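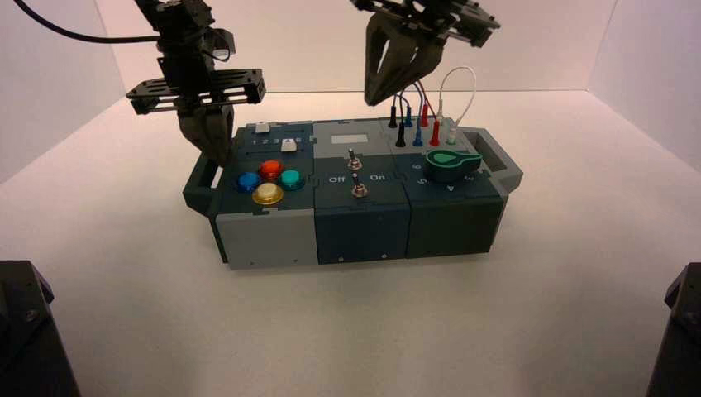
Can anybody come to an Evari open day?
Anybody who books a spot first, kids too if they're 8 or older and have a grown-up along.

About Us
Filed under: Company / Visit the Shop

Evari is a small automation shop in Edbridge. Started by Ferdinand Berchtold and Gebhard Ortner, who met fixing packing lines and got tired of driving. 23 people now. Most of us build, a few sell, everybody sweeps.

What we do: two-arm robot cells for fiddly bench work. Pushing buttons, flipping toggle switches, moving sliders, turning knobs, plugging in test leads. The stuff people do all day on a test bench and hate by lunch.

Open days. We do 3 a year, the big one in April. Doors at 9, coffee from whenever Gebhard gets in. Groups of around 20, so book early, the spring one fills up fast. You get the shop tour, then the demo, then questions for as long as you can stand it.

The demo is the task board. Two grippers over it, white walls on the sides and back. Four colored push buttons on the left, slider behind them, two toggles in the middle marked Off and On, then the jacks and the green selector knob on the right. Visitors pick the order. School groups always want the red button first. Engineers go straight for the plugs and start asking about cable slack, fair enough, it's the hard part.

It doesn't always work. Last spring the arm missed the same toggle four times with a full room watching and Ferdinand just kept talking. We got more calls after that one then after any clean run.

Bring: closed shoes, a question or two. Parts from your own line are welcome if they fit in a shoebox. Leave bags at the desk please.

Parking behind the Auer building, not in front, they do tow. Buses can drop off at the side gate.

Hustness, our training program for line operators, has it's own page and its own sign-up. Same address, other door.

12 shares | 2 comments

© Evari, Edbridge | Contact | Back to top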